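An afternoon at the Briver open house

Briver opened its robotics lab to the public for one afternoon in August, and I drove over to Rankin to see it. I had signed up back in the spring and then forgotten, so the reminder email came as a surprise. The lab is on the second floor of what used to be a furniture warehouse. Parking is behind the building and the door you want is the one on the left. The one on the right goes to a dentist.

There were name stickers at the top of the stairs and a table with coffee and lemon cookies. I got there a little after one. By two the room was full enough that you had to wait your turn at each station.

I had expected to spend most of my time watching real arms move, and there was one you could watch, stacking cups behind a plastic screen. It was fine. The kids loved it. But most of what Briver does happens on computers, and the larger part of the open house was a row of monitors along the back wall, each running a simulation. I pulled up a stool at the second one and stayed there for most of an hour.

Julián Garrido was running that station. He has been with the group for three years and used to write software for elevators. The program they use is called Losia. It builds a room, puts a piece of furniture in it, drops some objects on top, and gives a simulated robot arm a job to do with them. Then it throws the room away and builds another one. Julián said they had run 271 rooms that morning before the doors opened, and that this was a slow morning.
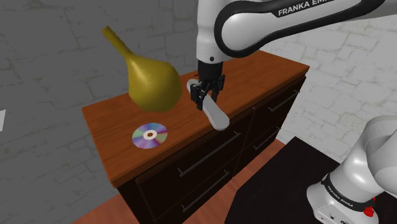

I asked him why the rooms looked the way they did, with stone walls in what was supposed to be a house. He said the program picks wall and floor textures from a big folder and doesn't care whether they go together. The sizes get shuffled too. The idea is that an arm trained on a lot of strange rooms won't be thrown off by a normal one. A man next to me said his kitchen would be a good test of that.

The jobs themselves are small. Pick this up, move it over there, let go. Long flat things are harder than I would have guessed. Julián pulled up a list of failed runs and scrolled through it for us, and a good share of them were utensils. If the fingers close too near one end, the other end swings down and the whole thing slides out. Round fruit rolls. Anything thin lying flat on a surface is the worst, because the fingers have no way to get under it. He let a girl of maybe ten choose which run to play next and she picked failures every time – so we saw a lot of failures.

At half past two Felicidad Quiambao gave a short talk in the front room. She looks after Orby, which is their name for the part that decides where the arm should grab. Her talk was the best thing I heard all day, mostly because she put up the bad numbers along with the good ones. One slide showed a test with 100 objects that Orby had never been given before. It did well on the boxes and badly on the cutlery. She said they change one thing at a time and run the same test again, and that some weeks the score goes down and they have to put everything back.

Someone asked how long a single attempt takes. She said up to 13 seconds of simulated time, after which it gets marked as a failure and the program moves on. Someone else asked when she would have one in her own home. She said she had a dishwasher and was happy with it.

I went back to the monitors after the talk but the line had gotten long, so I watched over people's shoulders for a while and then had another cookie. The sign-in sheet by the door was at 237 names when I left. I'm told they planned on half that, which would explain the coffee running out.

If they hold it again next summer I'd go earlier. The handout says the talk slides will be posted on Briver's site by the end of the month, and I'll add the link to this post when they are.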